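4.2 Where the plates end up

I'll admit I came to this part of the study with a hunch. I grew up in a house where plates lived in a stack and bowls lived wherever there was a gap, and I wanted to know if other people lay out a small meal the same way. So Banafsheh Asadi and I went through all 113 table layouts from the Landik set, mostly over tea (September was slow), and sorted them by what stood in the front row and what got pushed to the back.

The stacks were the fun part! People really do like to put them toward the back, near the middle, and keep the front for whatever is going to be filled or eaten from. Figure 3 is a nice case of it: blue plate over pink, with two bowls and a mint-green plate in front.
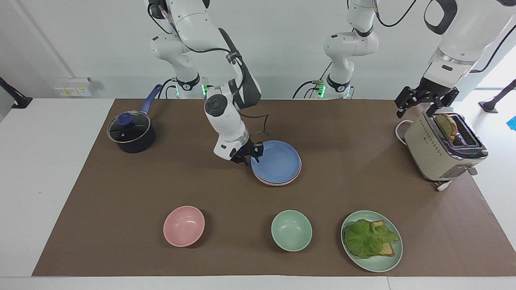 Figure 3. Layout 16, with covered saucepan, stacked plates, bowls and toaster.

Pots were harder to pin down. Amirhossein Kermani had told us to expect the pot next to the toaster, as a kind of "hot corner," and I was ready to believe him, but our layouts wouldn't cooperate. Plenty of people put the two well apart, with the dishes in between, and I now do it that way at home too. We coded those as "split" and the others as "grouped." Banafsheh and I disagreed on 2 layouts, both with the pot nearly in the middle, and we left those out of the counts in Section 4.3.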